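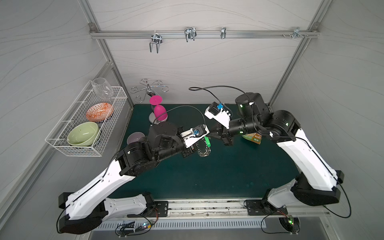 Pludside Story Recording Kit

4 min read

Search products Search Clear

The Pludside is a portable audio kit for organisations that record people telling their own stories. It is used by neighbourhood houses, tenant groups, health services and small charities. Everything needed for a sit-down recording with one or two speakers packs into a single shoulder bag, and a worker who has never recorded anything before can be ready to go in a few minutes.

Willska has supplied recording gear to the community sector since Jannik Wendt started lending out his own microphones from a shared office. The Pludside replaces our older Murura kit, which we stopped selling in June. Murura owners can still get cables, windshields and repairs from us, and the Murura microphones will plug into the new recorder.

What comes in the bag

The recorder has two microphone inputs, a headphone socket and a large red record button. There are two clip-on microphones on long leads, a pair of closed headphones, a short table stand, a memory card, a charger and spare foam windshields. You also get a pad of printed consent forms and a set of 30 prompt cards.

The consent forms are written in everyday words. A speaker can agree to each use separately: the website, social media, a funding report, a live event, training for staff. There is a space for an end date, and a tear-off slip the speaker takes home with the phone number of whoever looks after the recordings. If your organisation has its own form, use that one.

The prompt cards are for people who get stuck. They are meant to be laid out on the table before you start, so the speaker can turn over the ones they don't want to be asked. A few examples:

Who was around when this was happening?
What did an ordinary morning look like then?
What do people get wrong about it?
Is there a part you would sooner leave out?

Recording

Press the red button once to check levels and again to record. The light stays on while the recorder is running so that the speaker always knows. We left out a voice-activated mode on purpose. Several groups who tested the kit told us their speakers wanted to see someone press the button.

Each microphone goes to its own track. This helps when the interviewer coughs, or when the speaker would like the questions taken out later. The recorder also saves a quieter safety copy of both tracks in case someone laughs or raises their voice.

Battery life is around 2 working days of normal use. A full charge is done overnight. Files are standard WAV and open in any editing program, including the free ones.

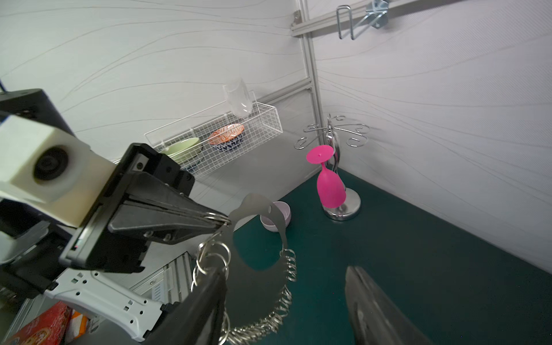
Small silver split rings on a metal holder.

Looking after the recordings

Every Pludside comes with a year of Mandagi, our storage service. Plug the recorder into a computer and the files go across to a private folder, where each one is matched with its consent form. When an end date is coming up, Mandagi emails the person in charge of the folder. When a speaker withdraws, one click hides the recording and lists the places where it has been shared, so you can go and take it down.

You don't have to use Mandagi. The recorder works the same without it and nothing is uploaded unless you plug it in and sign in. After the first year you can renew, move to your own storage, or download everything and close the folder.

Editing and transcripts are not included. We can suggest freelance editors who have worked with first-time speakers, and many of them offer a lower rate for small groups. Please ask before you book your recording days, as they fill up ahead of the end of the financial year.

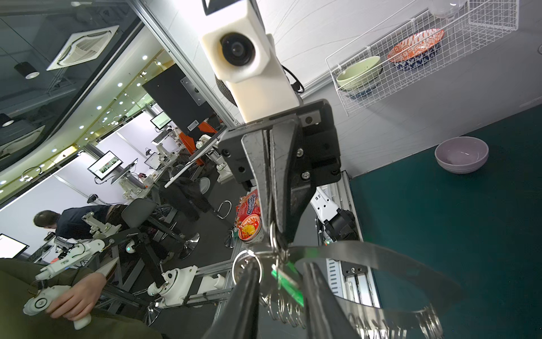

If you are planning a live event, where speakers stand up and tell the story to a room, the Pludside can take a feed from the venue's sound desk. You will need the adaptor lead, part number 852, sold separately. Put one clip-on microphone near the audience as well. A story told live sounds flat without the room in it.

The kit is not suited to outdoor work in wind, to groups of more than two speakers, or to video. For group discussions have a look at our table microphone set.

Training

A half-day session is included with each order in the metro area and can be done online anywhere else. Jalen Esposito runs most of them. The morning covers setting up, sitting positions, silence, and when to stop. We ask that whoever will be doing the interviews comes along, along with their manager if possible. Extra sessions can be added at checkout.

Hire

The kit can be hired by the week with a $100 deposit, returned once the bag is back and checked. Please clear the memory card before you send it. We wipe every card again when it arrives, and we don't listen to anything left on it.

Warranty

The recorder and microphones are covered for three years. Foam windshields, cables and cards are covered for one. Repairs are done in our workshop and we will send a loan recorder if you have sessions booked.

Shares 30
Comments 2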